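Print this page | E-mail this to a friend

Sorting artificial stems before they go back in the box

I have been making table arrangements from artificial flowers for long enough to have a storage problem. The stock list, which I keep in a spreadsheet, reached 1,246 stems in May. That figure includes foliage and single heads, and it includes a number of items I would not use again. The spreadsheet has columns for type, colour, stem length, supplier and condition. The condition column is the only one I fill in by hand, with a score from one to nine, and it is the one that takes the time.

The method is to lay out a small batch on a pale table, look at each piece, score it, and then put it back by type. A pale surface matters more than the lighting. Dark green leaves against dark wood are hard to judge, and frayed edges disappear altogether. I tried a grey cloth for one season and went back to off-white.
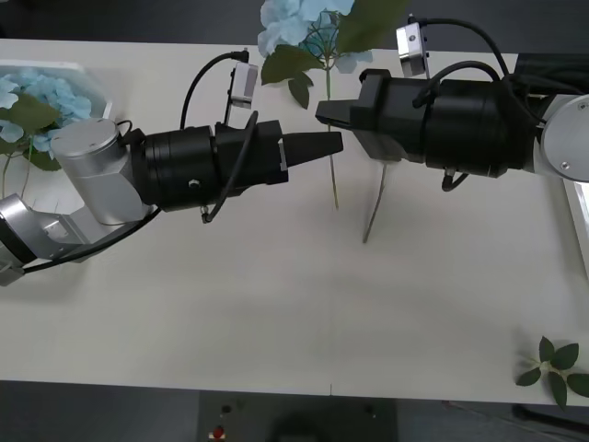 Blue hydrangea, first of the batch. Leaves and the other flowers kept to the sides.

Hydrangeas are scored on the head first. Each head is made of many small fabric petals pushed on to short plastic pegs, and on the cheaper ones the pegs are too smooth to hold. Mine came from two sources. The Grinen heads are fuller and shed a petal or two each time they are handled. The Chauhan heads are flatter but have kept everything so far. Both fade at the same rate near a window, so I no longer buy the deeper blue, which goes patchy. Pale blue fades to a slightly paler blue and still matches the rest.

Containers have been a longer argument. I started with lidded boxes, 13 of them, and found that a lid encourages overfilling. Crushed petals can be steamed back into shape, but the crease returns within a week or so of being put away.
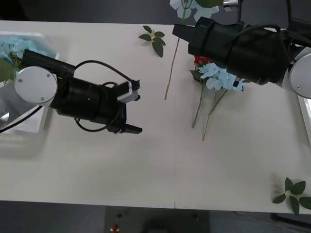
Shallow, open storage is what I have settled on for anything with a large head. The sides need to be high enough to stop stems rolling off and low enough that the heads are not folded over when they go in. White plastic with raised walls does the job, as with the hydrangeas at the back of the table there, and it wipes clean. Leaves are allowed to poke out at the side. I do not trim them to fit, as a trimmed leaf is a permanent loss and an untidy container is only untidy.

Tamsin Sutcliffe, who runs the flower evenings at Prodidcombe, stores hers upright in buckets. This works for long stems. With mine it does not, because a heavy head on a thin wire will lean and set in that position after a month. I did test it, with eight hydrangeas and a deep bucket, and had to straighten every one of them over the edge of a worktop.
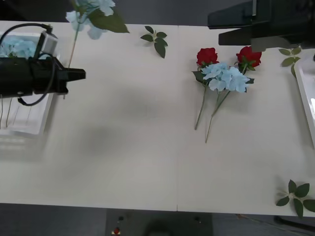 Roses are the easiest flower to score and the hardest to match. Reds vary between production runs, even under the same product code, and a difference that is invisible in the hand shows up clearly once two blooms are in the same vase. I therefore compare them lying down and close together, like the two deep red ones right of centre, and pair them in the spreadsheet if they agree. Leaves below the bloom are checked at the same time. Loose foliage, such as the small sprig further up the table, gets its own row and no pairing. Pointed oval leaves are generic enough to go with anything I own.

Anything scoring three or less goes into a bag for spare parts. Good petals can be moved to another head with a dot of Grikerska clear adhesive, applied to the peg and not to the fabric. It takes a full night to set. I have not yet found a reliable way to repair a split stem, and florist's tape comes unstuck in the warm, so those are cut down and used in low bowls.

The lilac and the eucalyptus are still to do.

Contact | Copyright of the author, please ask before reusing text or pictures | Back to top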